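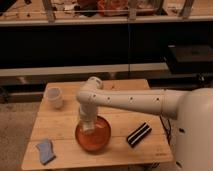
夹爪探进橙色玻璃容器的口部，后面是半透明塑料小杯。

家用桌面机械臂Flusent试用：三千多块，请了个慢性子

7月6日 星期六　文/本站评测组

打印本文　|　用电子邮件发送

先说价格。Flusent单臂套装标价3,208元，夹爪算在里面，桌子当然不算。Gradden另卖一份“家务技能包”，400元一年，第一年白送，第二年起您就知道什么叫续费了。我五月下的单，等到快忘了这回事，箱子才到。

安装手册写得很有信心，说一个人就能搞定。一个人确实能搞定，前提是这个人下午没别的安排。底座要固定在桌子右侧，线从后下方走。手册里走线那一页只有一张图，画得像一碗面。我照着做了两遍，最后线还是垂在桌边，绕了几个圈，随它去了。

校准倒是省心。软件叫Cadwaladr，界面干净，中文翻译偶有惊喜，比如把“回到初始位”译成“回家”。每次点“回家”，它都走得比干活时利索，这点我很能理解。

桌上摆的是我自己的一套考题：橙色的圆玻璃器皿，半透明的小塑料杯，一块揉成团的浅蓝色布，还有一块黑白条纹的长方形小东西。厂家的演示视频里用的都是哑光方块，颜色分明，间距宽敞。我家的东西没受过这种训练。

重点说玻璃。又圆又亮又透光，三样毛病占全了，历来是这类产品的冤家。Flusent的办法是从上方垂直往下伸，不从侧面抱。思路我认可，人拿糖罐也常这么干。问题在于它下降到最后那一小段时慢得出奇，像在拆什么东西。默认速度是100，我在设置里往上拧，拧到头也没见它着急。客服回复说，靠近物体时的减速是写死的，为了安全。行吧，玻璃是我的，它比我还爱惜。 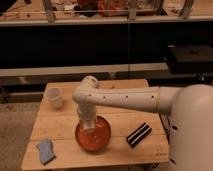

小臂横过桌面，夹爪垂直向下，对着橙色玻璃器皿。

成绩单如下。玻璃器皿，多数时候拿得起来，放下时轻手轻脚，这一项我给高分。失手的几次都是位置偏了，夹爪碰到边沿就自己停住，屏幕弹出一句“请协助”，语气客气，意思是你来。塑料杯太轻，夹爪力度要自己调，调小了滑，调大了杯口就变了形，中间那一档我找了一个晚上。条纹小块最听话，斜着放也认得出方向。至于那块布，软件里叫“柔性物体（测试版）”，我建议您把括号里的字读三遍。它能捏起一个角，然后举着，等您夸它。

噪音不大，夜里开着，隔壁房间听不见。耗电我没细测。外壳是奶白色的，圆头圆脑，放在家里不算难看，就是肩膀那一块体积可观，桌子右边基本归它了。想在同一张桌上吃饭的人要有心理准备。

再说对手。Bralemell的同级产品便宜1,000元，我借来用过几天，速度快得多，胆子也大得多。它碰玻璃的时候我全程站在旁边，手伸着。省下的钱够买不少玻璃，您自己算。

售后方面，Gradden的保修条款把“夹爪软垫”列为耗材，自费更换，单价没写在包装上，要到网店最底下才翻得到。这种藏法我见得多了，照样扣分。

适合谁买：喜欢折腾、桌子够大、不赶时间的人。想让它收拾屋子的，先等测试版三个字去掉。我那台打算留着，续费的事明年再跟它谈。

优点：抓玻璃手轻；校准简单；安静。
缺点：慢；占地方；布料功能基本靠耐心；软垫另收钱。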